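Why does a wool sweater itch when a T-shirt doesn't?

I get asked this a lot, mostly by kids who have been handed a sweater by a grandparent and told to say thank you. So let's find out what cloth is made of!

Pull a loose thread from an old sock and roll it between your fingers until it comes apart. Those tiny hairs are called fibers. One is too weak to do much, but twist a bunch of them together and you get yarn. Twisting makes the fibers grip each other, and that's the whole secret of thread. People have been doing it for more than 2,000 years.

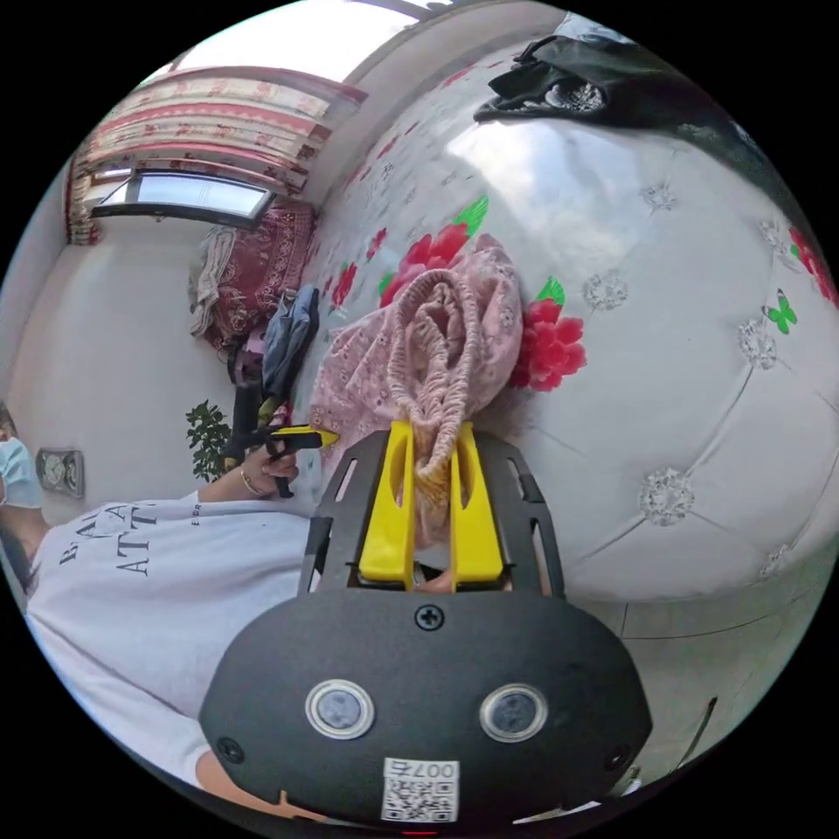 Cotton fibers come from a plant. They grow in a fluffy ball around the seeds, and each fiber is soft, thin and a little bit flat, like a drinking straw somebody stepped on. To feel how a cloth behaves, pinch a piece of it the way those two yellow fingers are doing and give it a wiggle. Does it flop over? Does it spring back? Thin cloth usually flops, and thick felt hardly moves at all.

Wool is hair, and hair has scales. You need a microscope to see them (I borrowed one and looked at my own hair too, which was kind of gross and kind of great). But the scales aren't the main reason wool itches. Thick fibers have stiff ends that poke your skin, and your skin tells your brain - hey, something's poking me! Fine wool bends out of the way, so it tickles a lot less.
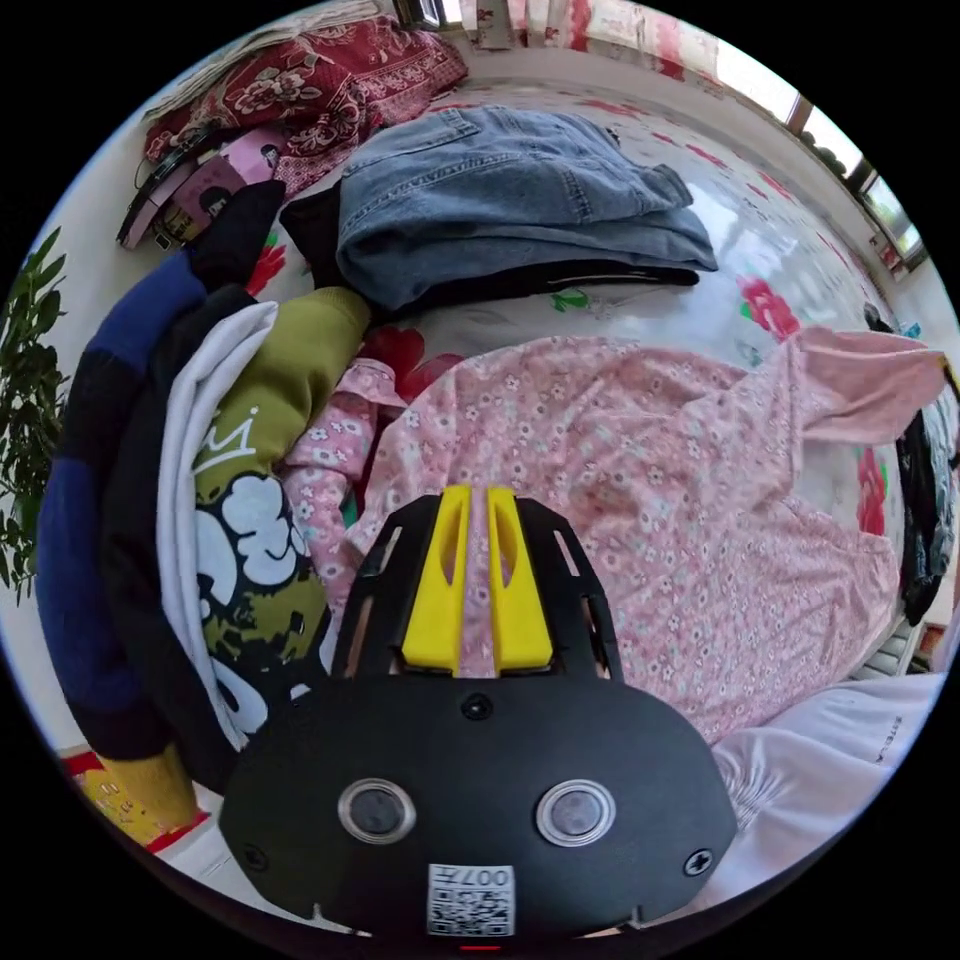 TREDONELL, 21 June 2009

I went to the Nisska wool shed today to meet Agnes Lie, who sorts fleeces. She had 200 of them stacked up and let me feel the difference between neck wool and leg wool. The neck was like a kitten. The leg was like a doormat! Her neighbor Ottar Sandberg spins the rough stuff into rug yarn, so it all gets used.

Agnes says the sheep will have grown a good bit of it back by October. 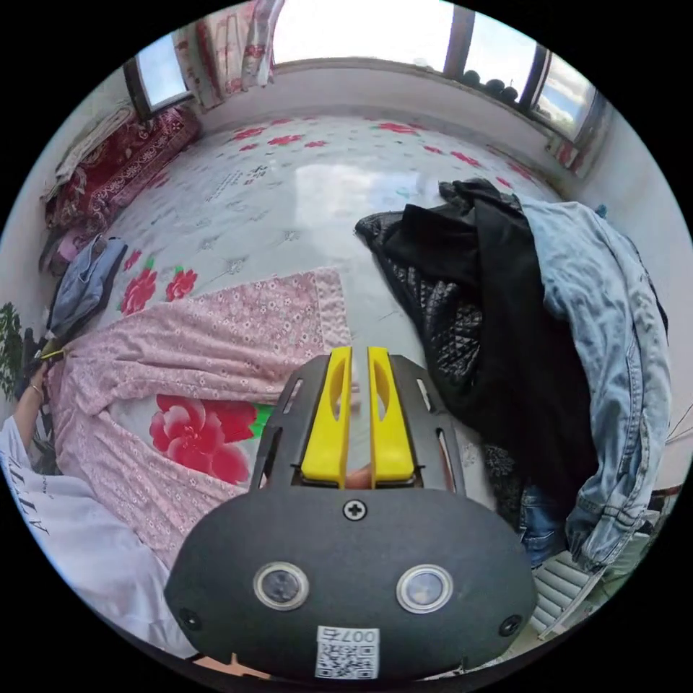 Then there are fibers that never grew on anything. Polyester is made in a factory by melting plastic and squeezing it through tiny holes, a bit like a shower head. It dries fast and it doesn't wrinkle much, but it doesn't soak up sweat the way cotton does.

Go look at the tags in your closet and see which fibers you've been wearing.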